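Interlibrary loan renewal for a book group – who do I ask?
Posted 04/05/2020 in Libraries and Reading

I run a small reading group that borrows through the Rollcombe library. Our next title is a novel by Brzozowska, and Rollcombe doesn't own it, so two copies came on interlibrary loan from Flunlow. The slip in the front says "no renewals without lender approval." My online account shows a Renew button anyway, but when I click it I get error 2686 and nothing else.

The discussion got moved back and I need both copies a while longer.
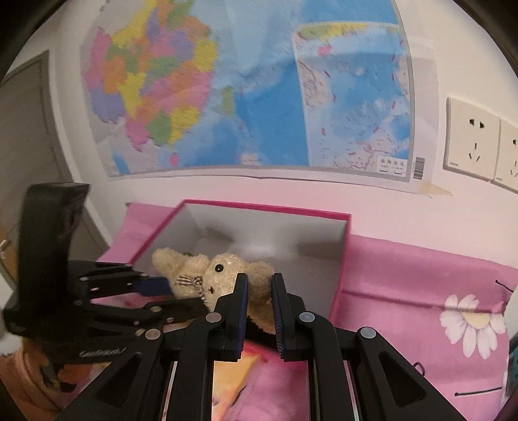 One is on my card and the other is on another member's card, if that matters. Do I call Rollcombe or Flunlow? And does the fine run while they decide?
– Mamta Saxena

2 answers

Answer from pagekeeper34
Call Rollcombe. The lending library doesn't deal with borrowers at all, only with the library that placed the request. Ask for the interlibrary loan desk and have the request number ready – it's on the paper band around the cover, and it isn't the same as the barcode.

Do it before the due date. Staff have to send the renewal request through the system and wait for a reply, and they usually can't send one once the item is overdue. Each copy is its own request, so the other member should call too, or give you permission to ask on that card.

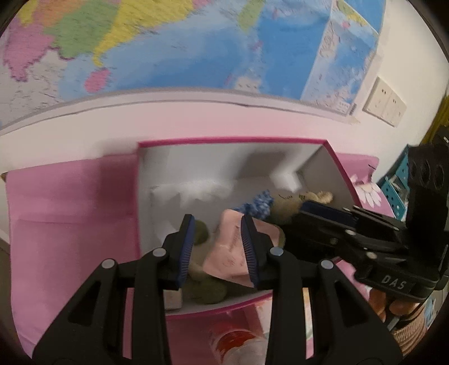

As for fines, when I did this in January the due date stayed the same until the lender answered, but the desk put a note on my account and I wasn't charged. I'd get them to confirm that for you. If Flunlow says no, you have to send the book back and put in a new request, and that could go to a different lender.

The Renew button shows up for everything on the account. It only works on Rollcombe's own books.

Answer from oltard_reader
No idea about the error number. At Oltard we just gave up and bought used copies. Our book was only 300 pages so people passed one around and finished in time. You could try large print too, sometimes there's no wait for those.

Was this page helpful? Yes / No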